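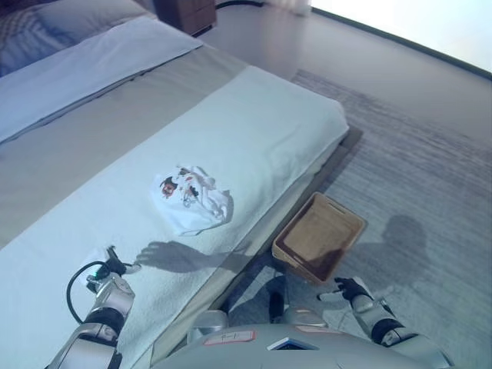

Notes on Leaving the Spare Room Alone

The purpose of this entry is to set out the arrangements under which my household receives overnight guests. Several readers wrote after the December entry on heating costs to ask how a house of our size manages to accommodate as many visitors as it does. The present entry is offered in reply. It applies to our house in Hasgate and may need to be adjusted for other homes.

Background

My husband and I moved to Hasgate when the rail line to Tremgate was extended. Our relatives live at the far end of that line, and it became usual for them to break longer journeys with us. In the first years no rules were in place. Guests arrived at whatever hour suited them, and we made up the bed while they stood in the hall with their coats on. This was not satisfactory for either party. On one occasion my cousin Kwesi Mensah arrived shortly before midnight with two colleagues we had not been told of, and one of those colleagues spent the night in an armchair. He was very polite at breakfast.

After that visit I began keeping a guest book. It was intended as a record of dates and nothing more, but people wrote in it, and it has since become the main source for the decisions described below. Most of the comments concern the noise of the boiler. A smaller group concerns pillows. One, from my aunt, concerns my cooking, and has been noted.

Notice of Arrival

Guests are asked to give notice by telephone or by letter. Messages passed through a third person are no longer accepted. Notice should state the expected time of arrival, the number of persons and the length of the stay. The length of the stay is the item most often left out. We have found that "a few days" is understood very differently on the two sides of the family, and a date of departure is now requested when the visit is first agreed. It may be changed later by agreement.

Arrivals after ten at night are permitted. In such cases a key is left with Benedicta Issahaku at number 3, who goes to bed late and has kindly agreed to this. Guests collecting the key should be aware that she will offer them food and that it is difficult to refuse. Allow half an hour.

The Room

The room is at the back of the house. It was a sewing room under the previous owners and there are still pins between the floorboards, so slippers are advised. For a long period we added to it. We put in a desk, then a second lamp, then a shelf of books chosen with guests in mind, and then a small television on an arm that swung out from the wall and caught people on the forehead. Each of these was a reasonable addition taken alone. Together they left very little room to open a suitcase.

Two winters ago everything except the bed, one chair and one lamp was removed. Since the change, no guest has asked for the desk. Two have asked for the books, and these are now kept on the landing, where anyone may borrow them. I regret the television only during cup finals, when the house divides and there was formerly somewhere to send the losing side.

The rule since then has been that nothing is to be stored in the room between visits. This has been the hardest rule to keep. An unoccupied room attracts ironing boards, Christmas paper and boxes awaiting a decision. My husband holds that a box placed there in the morning and removed by evening does not count as storage. We have agreed to differ.

Bedding

Bedding is changed between every visit, including visits of one night. We keep sets in plain colors only. Patterned sets were tried and abandoned when single pieces wore out and could not be matched, leaving us with a drawer of orphaned pillowcases which are now used for polishing shoes.

I was advised by a saleswoman that the sheets I had chosen had a count of 400 and that anything lower would be noticed. I have since put guests on sheets of every kind and have not received a single remark in the book. I mention this for readers who may be about to spend a large sum. A firm pillow and a soft one, with the guest left free to choose, has produced far more gratitude than the expensive sheets did.

An additional blanket is kept in the hall cupboard. Guests are told where it is on arrival, and told again at bedtime. Before we adopted the second announcement, people would lie cold until morning out of good manners and mention it at breakfast, when nothing could be done.

Meals

Breakfast is served from seven until nine. Outside those hours the kitchen is open and guests may help themselves to anything that is not labeled. Labels are used sparingly and refer mostly to ingredients being held for a particular dish. The incident of the groundnut paste, which was eaten on toast by a visitor on the afternoon it was needed for soup, is the origin of the labeling system.

Guests who wish to cook are welcome to do so once during any stay. This limit was introduced after careful thought. Kwesi, who is an excellent cook, uses every pan in the house and believes that soaking a pan is the same as washing it. He has been told this in person and I do not think he will object to seeing it here.

Costs

In the year the heating entry covered, the household spent 1,496 dollars on everything that could fairly be put down to visitors, including food, extra laundry, and the repair to the bathroom door. The year before, when we also replaced the mattress and had the window frame rebuilt, the figure was 3,421 dollars. We do not ask guests to contribute. Some leave money under the lamp, and this goes toward coffee. Others bring gifts, and I would ask, as gently as possible, that these not be candles. The supply at present is sufficient for a long power failure.

A reader asked whether we had considered letting the room to paying visitors through a service such as Grideo. We discussed it over one dinner. The income would have been useful, but the room would then have been taken whenever the family wanted it, and my mother-in-law has never in her life booked anything. The matter was closed by the time the plates were cleared.

Departure

On the last morning guests are asked to leave the bed unmade. Many find this instruction hard to follow. They make the bed beautifully, and we then have to take it apart again. Towels may be left anywhere except on the chair, the varnish of which marks easily.

Forgotten items are held for a year. The present collection includes reading glasses, a chess clock, one earring and a hardback copy of a novel by somebody named Ansari with a train ticket marking the page where its owner gave up. Any reader who has stayed with us and recognizes one of these is asked to get in touch. Postage within the country will be paid by us. The chess clock is heavy, and its owner may prefer to collect it.

Matters Outstanding

The boiler remains noisy. An engineer has visited and reported that the noise is in the pipe and that the pipe runs behind the bed. Moving the bed to the opposite wall would put the sleeper's head beneath the window, which is drafty in winter. We intend to try it in spring and consult the book afterward.

There is also the question of children. At present they sleep on a folding mattress beside their parents, and this has worked well enough while they are small. My cousin's eldest is now taller than I am and his feet rest on the floor. A longer mattress has been priced, but the one I preferred will not fit up the stairs without removing the handrail, and I am waiting for a second opinion on the handrail.

Questions on any of these arrangements may be left in the comments. I read them on most evenings after supper. The next entry will return to the garden, and in particular to the drainage problem along the east fence, on which several readers have sent useful advice.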